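Phone and App Tips for the Kitchen: What Helps and What Wastes Your Time

Posted November 24, 2019

I have a low opinion of kitchen apps. Most of them want an email address before they will show you how long to boil an egg, and the egg is done by the time you have picked a password. Still, the phone is on the counter anyway, so it may as well do some work. I have tried a lot of these over the past couple of years, and these are the habits that stuck, along with a few popular ones I would skip.

Use the timer you already have

Before you download a cooking timer, open the clock app that came with your phone. On many phones it runs only one countdown at a time, and every paid timer app makes a big deal of this. Fine. How often do you have three things going that all need to be exact? Set the phone for the thing that burns and use the stove timer for the other one.

If you do cook big meals, set alarms instead of countdowns. An alarm can have a label. "Rolls out" at 5:40 is a lot clearer than a beep you have to think about. Delete them after, or you will be told to take the rolls out tomorrow as well.

Turn off notifications for every recipe app

All of them. I had Potness on my phone for most of May and it sent me a dinner idea every afternoon, usually something with salmon. I don't buy salmon. Nothing I tapped changed its mind. The recipes themselves were okay, but you can read them on the website without the nagging.

While you're in the settings, check whether the app has asked for your location. A soup recipe does not need to know where you are.

Screenshot the recipe, then crop it

Recipe pages jump around while the ads load. You have flour on your hands, you scroll down to see how much butter, and the page throws you back to the top or opens a video. Take one screenshot of the ingredients and one of the steps before you start. Crop off the junk and put them in an album called Cooking. They work with no signal, and they don't vanish when the blog does.

People will tell you to use a "save for later" service. I did that with Pirneo and had 725 saved recipes before I noticed I had cooked 16 of them. Saving is too easy. With screenshots you at least see them when you're looking for something else, and you get sick of them and clear some out.

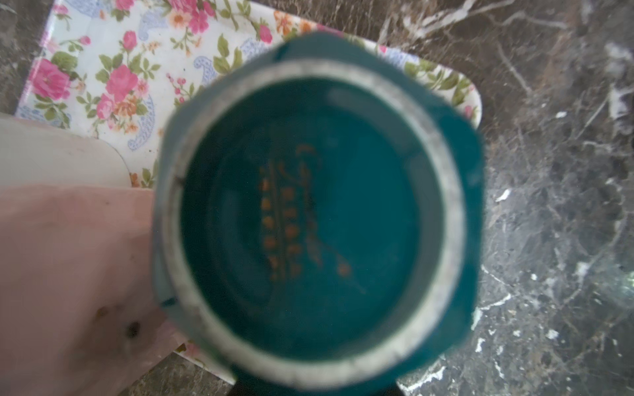 Pantry apps deserve a harder look than they get. The idea is that you scan every can and box as it comes into the house, and scan it again when it's used up, and then you always know what you have. I gave Skurkstead a fair try. The scanning took longer than putting the groceries away, and it had no idea what to do with loose onions. By the second week the app thought we had four jars of peanut butter. We had none.

Try this instead: open the cupboard and the fridge and take one picture of each before you leave for the store. It takes a few seconds. Move the tall bottles aside first if they block the back row. Look at the pictures in the aisle when you can't remember if there's any mustard, then delete them when you get home.

Keep the shopping list dull

A shared note does everything a shopping list needs. Both people can type in it and both can check things off. The special list apps sort your items by aisle, supposedly, but the aisles in my store have been moved twice and the app never heard about it. Type the list in the order you walk the store. Once you have a good one, keep it as a master copy and just uncheck what you need.

Be careful with voice entry. It's handy with wet hands, but read the list over before you go. Mine has written "time" for thyme more than once, and "two leaks."

Make the screen stay on

This is the one setting I would tell anyone to change. Look under Display for screen timeout or auto-lock and set it to the longest choice while you cook. Put it back when you're finished or your battery will suffer for it. Some recipe apps have a "cook mode" that does this for you. Aasen charges extra for theirs, and I can't see paying for a switch your phone has already.

Protecting the phone

A zip-top bag works. The touch screen responds through the plastic well enough to scroll, though typing is hopeless. Press the air out first. I would not bother with the stands that have a drip tray or the washable sleeves. Lean the bag against something heavy and keep it well back from the burners, because steam gets everywhere.

Wipe the phone before and after if you handle raw meat. A barely damp cloth is fine. Don't spray cleaner right on it.

What about the star ratings?

I mostly ignore them. One cookie recipe I looked at had 1426 ratings, nearly all of them five stars, and the first page of comments was people saying it looked yummy and they couldn't wait to try it. Sort by lowest and read a few. If several people say it was too salty, it's too salty. If they're mad because they swapped out the eggs and the flour, carry on and bake it.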